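Visita a la feria de cestería y menaje de Seltiro

Miércoles, 10 de diciembre de 2025

La feria ocupa dos naves junto a la antigua estación y abre a las 9. Llegué en el primer autobús, con la lista de expositores impresa y la idea de ver sobre todo cestas de picnic y cestas para lotes de regalo, que es lo que vendemos en la tienda.

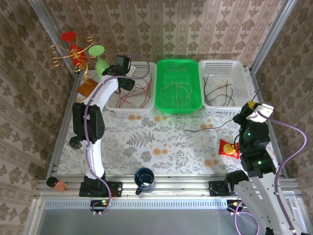

Texto y fotos: Mirkano

Este año hay 46 expositores, casi todos talleres pequeños. La nave uno es para mimbre, castaño y caña. La dos reúne plástico, tela y herrajes. Conviene empezar por la primera, porque a media mañana los pasillos se llenan y ya no se puede hablar con calma en los puestos.

El puesto más completo me pareció el de Prurnier. Trabaja el mimbre blanco y el pelado en caliente, de tono más tostado, y lleva cestas con tapa de dos hojas, forro de algodón y correas de cuero. Pedí que me abrieran tres modelos. El mediano tiene las bisagras bien rematadas y el fondo reforzado con dos listones. El grande pesa demasiado para llevarlo lleno de botellas. El pedido mínimo es de 19 piezas y se pueden mezclar tamaños.
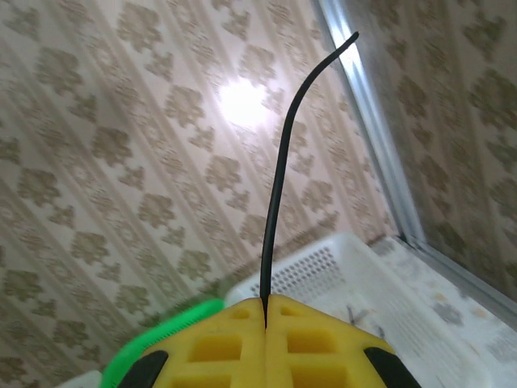 El cable, sujeto entre los dedos amarillos.

Trương trae cestas de bambú y de junco para pan y fruta. Los precios son más bajos y el acabado es desigual: en una misma pila encontré asas muy firmes y otras que bailaban. Hacen encargos con medidas propias, con un plazo de 4 semanas desde que se aprueba la muestra. Me llevé una panera ovalada para probarla en casa.

A las doce hubo una charla sobre el cuidado del mimbre. Se recomendó cepillo seco, un paño húmedo de vez en cuando y nada de barniz en las piezas que tocan comida. También se habló de guardar las cestas lejos de los radiadores.

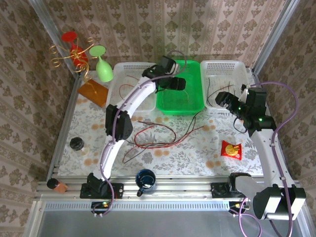
Trương respondió que el junco aguanta peor la humedad que el mimbre y que en la costa hay que airearlo cada semana, aunque esté forrado.

La cafetería queda al fondo de la nave dos. El menú era correcto y la cola, larga. Por la tarde volví al puesto de Prurnier a cerrar un pedido de cestas medianas, con entrega en enero y portes a cargo del taller.

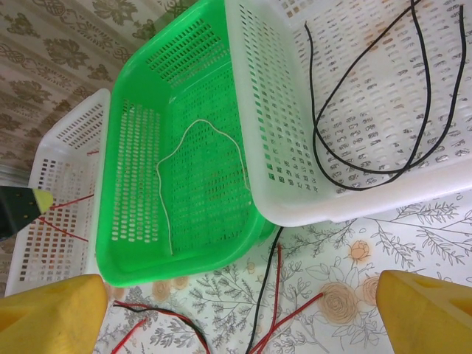 Cesta verde con un cordón blanco en el interior.

El aparcamiento es gratuito, pero la salida se hace por un solo carril. El último autobús pasa por la puerta norte. Los catálogos en papel se recogen en el mostrador de entrada, junto al guardarropa.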